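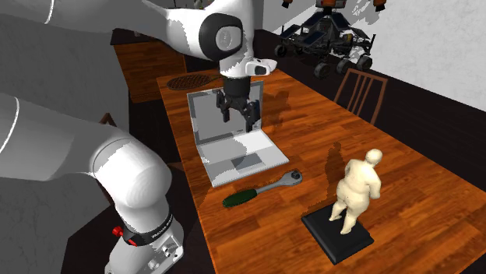
grumblecake

Moving this out of the Porden thread before the mods do it for me.

I have started and abandoned the same novel on my laptop for longer than I have had the laptop. Last December I bought a fountain pen and a stack of lined pads and decided to write the whole draft by hand. I am now on pad four. The plot still has a hole in it you could park a bus in, but I have stopped opening the weather in another tab every time a character needs to enter a room.

So who else drafts on paper, and how do you get it typed up without losing the will to live?

Posted March 31, 2026

marzipan_dept

I did a full draft longhand. 1,709 pages, because my handwriting is the size of a toddler's. Typing it up took longer than writing it, and I would not wish it on anyone I like.

What got me through was treating the typing as the second draft. If a sentence was too dull to type, it didn't get typed. I lost a whole subplot about a ferry strike this way and have had no complaints.

oldtoast

Counterpoint: a keyboard is fine. People wrote bad novels by hand for centuries.

If the weather is the problem, turn off the wifi. It's free and doesn't leak in your bag.

grumblecake

I have turned off the wifi. I know where the switch is, oldtoast. That was the flaw in the plan.

And the pen has only leaked once. It was on a coat I didn't like.

venetianblind

Which pen? I ask because I bought a Flarer on the advice of this very forum and it writes like a nail on a driveway.

marzipan_dept

The Flarer needs wet ink. Try the Chae blue-black. If it still scratches, the nib is probably out of line and you can send it back.

oldtoast

We are now talking about ink. I'd like it noted that this took six replies.

venetianblind

Thanks marzipan, will try the Chae. oldtoast, you own a typewriter.

oldtoast

I own 2 typewriters and neither one has ever been used to put off writing a book. I put off writing books on the sofa.

lesser_spoon

I do a bit of both. Scenes by hand, anything with a timeline on the computer. I write only on the right-hand pages and leave the left ones for arguing with myself. When I type it up I read the left page first, which usually says CUT THIS.

Dictation is supposed to be the fast way. I tried it for one chapter and my heroine, who lives in Brekport, spent the whole thing in "breakfast port." I kept it in for a while. It sounded nicer.

grumblecake

Left-hand pages is good. I've been writing on both sides like a person saving up for something.

How often do you type up? I was going to wait until the end but marzipan has scared me.

lesser_spoon

Every chapter. Any longer and I can't read my own writing. There is a word in chapter three that is either "mourning" or "mooring" and the man is standing on a dock, so no help there.

marzipan_dept

Disagree! If I type as I go, I start fixing, and then I'm back on page one moving commas. Wait until the end and suffer once.

oldtoast

Or type it in the first place and suffer zero times.

grumblecake

Going to try it spoon's way for the next two chapters and see. Pad four has coffee on it already, so there may be some urgency.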